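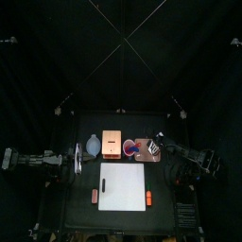 Board and marker in front, box, cup and tray along the back.

Print
E-mail

About Narno

We sell white boards, markers, erasers and the odds and ends that live next to them. I'm Rebecca Amato, and I started Narno with my brother Osvaldo in March, ten years ago, after one too many catalogs promised us that the right desk set would change how we worked. I doubted it then and I doubt it now. A board is a flat thing you write on. Either it wipes clean or it doesn't.

So we try things before we list them. Debora Morelli does most of the wiping. She writes on a board, leaves it over the weekend and goes at it with a plain eraser – no sprays, no special cloths. Of the 591 products suppliers have sent us, we turned down almost all. Cinzia Fabbri writes the refusals, and she is more polite than I would be.

We're just as wary of storage. "Organizer" is a word that adds money to a box. Before you buy one, look at what you already own. A cup holds small things. A tray keeps a few others from wandering. A box with a slot in the lid is fine if you know what goes through the slot, and plenty of people buy the box first.
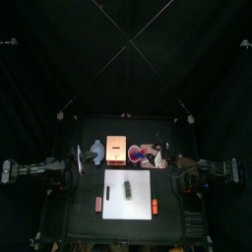

Our own habit is dull. Tall things go at the back, flat things go in front, and the marker stays on the board where a hand can find it. Liliana Bianchini thinks the marker belongs in a cup. We have argued over this for five years and I still find it in the cup.

The shop is on the second floor of the Barta building in Serinach. Bring your old board if it ghosts. Osvaldo will look at it, and if a good scrub is all it needs, he'll say so and you can take it home again.

Print
E-mail this page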